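The founder of Morkden would like it known that the Besero is a kit. I had called it a product, and she winced.

"A product works when you open the box," she said. "A kit works when you've read page 9."

The Besero costs $2189 and gets you a pair of hand-held grippers, the printed markers, a cable or two more than you need, and a year of support from Wurkow, the firm that handles repairs. You pick things up with it, and a robot is supposed to learn from how you did it. I asked how many times I would have to move a cup before that happened.

"We tell people 1000," she said. "Then they go quiet on the phone."

She hasn't gone quiet herself. Most of her demos are done with cups and other small things on an ordinary table, and she defends this with some heat. Buyers ask for engine parts. She gives them tableware.
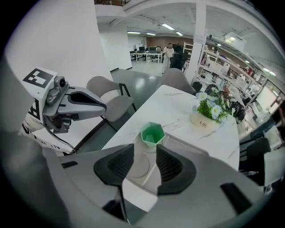

## On complaints

The finger pads come up first. They are black, grooved and thick, and early customers in April told her they looked like boot soles.

"They grip like boot soles, too," she said. "I took it as a review."

The weight comes up second. I lasted 2 sessions before my wrist filed an objection – she offered me a strap, which is sold separately.

What about Guo, the rival kit that costs less and arrives assembled?

"It's very nice," she said, and looked at the strap. "Did you want the long one or the short one?"

I took the short one.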